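Writing the last page: a talk with a funeral celebrant

2/26/22

She receives me in the front room of her house in Brulia, where she also receives the families. There is a round table, a box of paper handkerchiefs and a clock which she has stopped on purpose. "People look at a clock when they are afraid to take too much of your time," she says. "I prefer that they look at me, or out of the window."

She has been a funeral celebrant for 22 years. Before that she worked in the office of Cuypers, the funeral house near the station, where she typed the death notices that go to the newspaper. She asked me to leave her name out of this article. The families, she explained, should read their own names in the paper and never hers.

From notices to speeches

At Cuypers she learned to write short. The local paper allowed 200 words for the standard price, and every word after that was paid separately. "So you sat with a daughter who had lost her father, and you had to say to her that the fishing club would cost extra. I found it terrible. But I also learned what people keep when they must choose. They keep the grandchildren, always. They keep the place of birth. The jobs go out quite quickly, also when a man did the same job his whole life."

The step to speaking came by accident. A celebrant was ill on the morning of a service in Vonumov, and the family knew her voice from the telephone. She read out the text that the other person had prepared. She remembers that she read it much too fast, and that she pronounced the name of the village wrong in front of people who all lived in it. An old man corrected her aloud from the second row. "Afterwards he came to shake my hand. He said his sister would have laughed. I thought, then I should have known that about his sister, that she laughed."

Now she visits every family at least once before the service, and if possible two times. The first visit is for the facts and the second is for the stories. She does not record the conversation. She writes in a school notebook with a pencil, and she reads the names back letter by letter before she leaves.
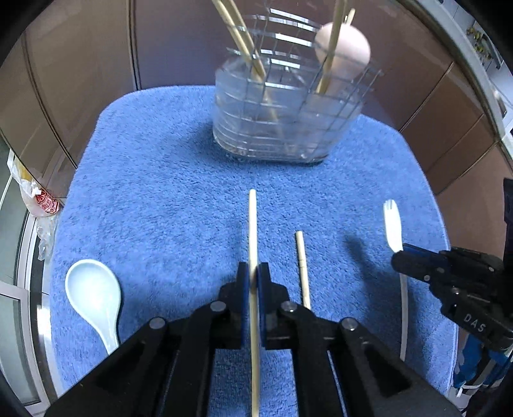 What the families ask for

I ask her if the wishes have changed. She thinks for a long time before she answers. The music has changed, she says, and the clothes. More families want to speak themselves, and she encourages it, but she asks them to give her a copy on paper. When a son cannot continue, she stands up next to him and reads further from the same line. "You don't take the paper away from him. He holds it, and you read over his shoulder. Then sometimes he starts again."

She is less happy with the very long services. At the crematorium in Draltovine the hall is reserved for a fixed time, and the next family is already in the car park. Once, in December, there were so many speakers that the last one, a neighbour, had to tell her memories in the corridor. There were 200 guests that day and perhaps ten of them heard her. "It was the best speech of the afternoon," says the celebrant. "She talked about borrowing a ladder."

Difficult lives

Not every life is easy to tell. She has spoken for people who had quarrelled with all their children, and for a man whose two families met each other for the first time at the coffin. In such cases she does not make the person better than he was. She says what is true and can be said, and she is careful with the word "beloved". One daughter asked her to leave it out of the speech and also out of the notice. A week later the daughter telephoned and wanted to know if it could still be put on the stone.

"And could it?" I ask.

"The stone was not ordered yet. So yes."

The smallest service she ever did was for 2 people, a niece and a nurse. She prepared it in the same way as the others. The niece did not know much, so most of the speech came from the nurse, who knew what he ate for breakfast and which football results made him angry.

Her own notice

She has written her own death notice already, and she rewrites it every year when the Christmas cards are done. It stays in the drawer of the round table. She does not want to show it to me, but she tells me that it is shorter than last year, and that she has taken out Cuypers and put in the dog.

When I put on my coat she asks how my surname is spelled. I tell her, and she reads it back to me letter by letter.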